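Subject: Re: [toyshare] The odds-and-ends bin
From: Tyson Gosselin
Date: December 8, 2018
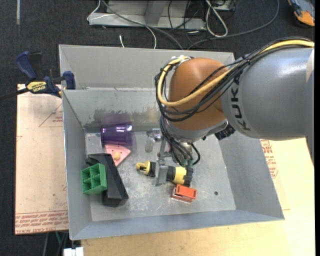
I've now been through the whole of the Jirkari donation, and my knees would like it recorded that they were not consulted. The boxes were marked "toys, mixed", and mixed was the only true word on them. I found 40 jigsaw pieces from what I take to be several different jigsaws, and a recorder.

On 6 December, Ferraro wrote:
> Can we please agree what goes in the metal bin and what doesn't?
> Last time I looked, it was half pretend tools and half things
> people didn't want to carry back to the cupboard. Also, is the
> yellow and black thing a torch or a toy? Stirkard has put it down
> as a torch, and if it's a torch somebody ought to be buying
> batteries for it.

It's a toy, whatever it looks like. It belongs with the pretend tools, next to the drill that doesn't drill. Please don't buy batteries. We own a drawer of batteries already, bought for other things that didn't need them.

As for the bin, I'd keep it for small hard things only. It's scratched to bits already and a few more bumps won't trouble it. Soft toys go on the shelf, and anything with a string goes to Clisard, who enjoys knots more than is healthy.

The small orangey-red box is still without a home. I've looked through the list twice, all 64 pages, and the nearest match is item 953, "box, red, small", entered by someone who plainly had a bus to catch. If it came from your house, say so before February. After that it gets a sticker and becomes ours, like the fondue set.

> And could we get a bigger bin?

We could, but I know us. A bigger bin would be full by the following week and we'd be having this conversation about a skip. Take a few things out first and see how it feels.

I'll bring the labels next time. Bring a pen that works, as mine has gone into one of the boxes.

Tyson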